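El café de especialidad y yo: un balance poco entusiasta

Publicado el 15 de mayo de 2009
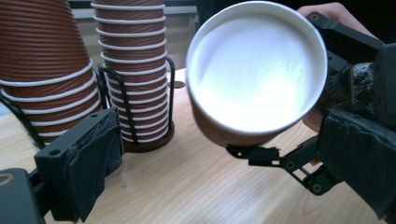
Vasos de papel marrón, boca abajo y en columna.

Llevo desde diciembre oyendo que el café que he bebido toda mi vida no es café. Me lo han dicho en la oficina, en una cena y hasta en la cola de una farmacia. Según parece, lo mío era un líquido quemado que yo tomaba por ignorancia, y la salvación estaba en los locales nuevos, los de la carta con altitudes y el molinillo que cuesta más que mi nevera.

Como soy desconfiado pero curioso, me puse a probar. El primero fue Varetti, que abrió en la esquina donde antes había una mercería. El expreso me lo sirvieron con una tarjetita que prometía notas de albaricoque, jazmín y panela. Me lo bebí despacio, con la mejor voluntad. Noté acidez, mucha, y nada más. Pregunté si era normal y me explicaron que la acidez es una virtud y que el paladar español está estropeado por el torrefacto. Puede ser. También puede ser que a uno no le guste el café ácido, posibilidad que en estos sitios no se contempla.

Lo del torrefacto se lo concedo. Tostar el grano con azúcar era una manera de conservarlo y de disimular un mal género, y que siga en la mitad de los bares dice poco de nosotros. Cambié al tueste natural hace años y no he vuelto. Pero de ahí a pagar lo que pagué por 400 gramos de un lote de Drelthorpe hay un trecho que no sé si volveré a recorrer. La bolsa traía una historia larguísima sobre la finca, el secado y la luz de la mañana. De la fecha de tueste, en cambio, ni palabra, y es lo único que de verdad quería saber.

Hice una prueba en casa. Compré un paquete de Mahmoudi, un tostador pequeño que vende al peso y no presume de nada, y preparé los dos en la misma cafetera italiana, con la misma agua. Mi mujer los probó sin saber cuál era cuál. Prefirió el barato. Yo, que sí lo sabía, preferí también el barato, aunque mi opinión no vale porque iba con ganas de que ganara. Un amigo al que se lo conté me dijo que la italiana destroza los cafés finos y que así no se puede juzgar. Siempre hay algo: si no es la cafetera es el agua, y si no es el agua es la molienda.

Y luego está el vocabulario. En un foro leí 178 mensajes seguidos sobre la temperatura de extracción. Unos defendían los 87 grados, otros les llamaban bárbaros, y hacia la mitad alguien preguntaba con timidez si bastaba con apartar el cazo del fuego un momento. No le contestaron. Yo aparto el cazo un momento.

Donde me han convencido algo más es en Varkstead, y lo digo a regañadientes. Tienen un café de filtro sin tarjetita, lo sirven en taza de loza y te dejan en paz. La segunda vez me supo a algo parecido a la avellana – sin que me lo hubiera anunciado nadie, que es como tienen que pasar estas cosas. El precio sigue siendo un disparate y las banquetas son una tortura para cualquiera que haya cumplido los 41, como es mi caso.

De momento me quedo con el tueste natural de Mahmoudi, la cafetera de siempre y una visita a Varkstead cuando cobre. Si alguien tiene una explicación de lo del albaricoque, los comentarios están abiertos. Lo de que me falta educar el paladar ya me lo han dicho, gracias.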